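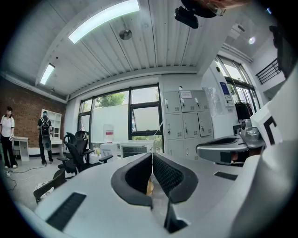 Chapter 4
Taking Stock of a Room

4.1 Before you move anything

I have a confession to make, and since you've paid for the book I may as well make it early. For years I was the person who walked into a new workroom and started shoving furniture about within five minutes. I'd have the desk under the window and the shelves across the doorway before I'd so much as found the light switch. Then I'd spend the next month moving it all back again!

This chapter is about slowing down. In Chapters 1 to 3 we dealt with what people do in a room, how they come and go, and how much stuff they bring with them. Now we turn to the room itself: its walls, its ceiling, its lighting and the bits of furniture that have already settled in. I call this taking stock, and I'd like you to get into the habit of doing it with a notebook, a tape measure and your hands firmly off the shelving.

We'll stick mostly to one type of room, the older brick building that has been given a new ceiling and a new job. I've worked in a good many of these (the Cruickshank building is the one you'll meet most often in the exercises) and I'm very fond of them. An exposed red brick wall on one side, a white beam along the top of it, then a white corrugated ceiling running off overhead. You'll know the look. Half the studios, workshops and small offices I visit have some version of it.

4.2 Start with the wall

Most people look at the floor first. I start with the longest wall, and in a brick room that means the brick. Red brick soaks up light, so a room with one bare brick side and three pale ones will always feel a bit lopsided, with the bright half pulling you towards it. I happen to like that. Some people can't bear it and reach for the white paint, and once brick is painted it is a wretched job to get it back, so please leave that decision until you've read Chapter 9.

The usual answer is to put pale furniture against it. White open shelving works very well on red brick: you still see the wall through the gaps, the shelves stand out nice and crisp, and nobody bumps into them in the gloom of a winter afternoon. A small white desk set against the same wall does a similar job. Keep it small, mind. A desk pushed up to a wall is a place to put something down, write a note and pick it up again, and if you make it any bigger it becomes a dumping ground for post.

Write down what stands against the wall, in order, from one end to the other. Leave a line between each item for the spaces, which matter just as much. My own rule is that someone wearing a backpack should be able to stand facing a shelf without a second person having to turn sideways to get past. Try it with a friend. I've seen lovely drawings fall to bits over that one.

4.3 Look up

Now the ceiling, which is the part everyone forgets (me included, for the first ten years).

Ribbed panels have a direction, and your eye follows it whether you want it to or not. Stand in the doorway and notice which way the ribs run. If they run away from you, the room will seem longer. If they run across, it'll seem wider and a touch lower. Draw an arrow on your plan. It takes two seconds and you'll be glad of it when you come to place the furniture, as a row of tables lined up with the ribs looks calm, and the same row at a slight angle to them looks like a mistake.

Next, list every fitting. Long fluorescent lights go on the plan as thin rectangles, spots as small circles, and anything else that's fixed up there (round metal fittings, hanging mounts, the odd bracket left behind by the last lot) as a cross with a note beside it. Do put in the things you don't recognise. At Flurnberg I left off a round fitting that I took to be of no interest, and then planned a tall cupboard directly underneath it. I'll spare you the rest.

Mixed lighting is normal in rooms like these, and it's worth a page of your notebook. Long tubes give you a broad, even light that's good for finding things on a shelf. A small spot gives you a bright patch and a dark edge to go with it. Put the two together and you get shadows falling in more than one direction, which is tiresome if you're doing close work at a desk. Sit where the desk will be, hold up a pencil and see how many shadows it throws on the page. One is lovely. Three and I'd move the desk.

4.4 What it costs to get it wrong

I keep a note of moves that had to be undone, mostly as a punishment. The Zamville reading room cost 158 pounds in van hire for shelves that went straight back where they came from. The Lokov studio was worse: 1000 pounds on new lights, hung before anyone had agreed where the work tables would stand, and then another 3000 to rehang them and patch the ceiling. An hour with a tape measure would have saved the lot.

4.5 Words to know

Beam line: the level where the wall stops and the ceiling begins to take over. Measure it at both ends.

Run: an unbroken stretch of wall that furniture can stand against.

Standing room: the floor a person needs in front of a shelf or desk in order to use it, bag and all.

Throw: the patch a single light covers at desk height.

4.6 Before you read on

Pick a room you use every day and draw its longest wall from memory, at a scale of 1 to 100. Then go and check. Mark in a different colour everything you left out, and keep the drawing safe, as we'll be adding the ceiling to it in section 4.7.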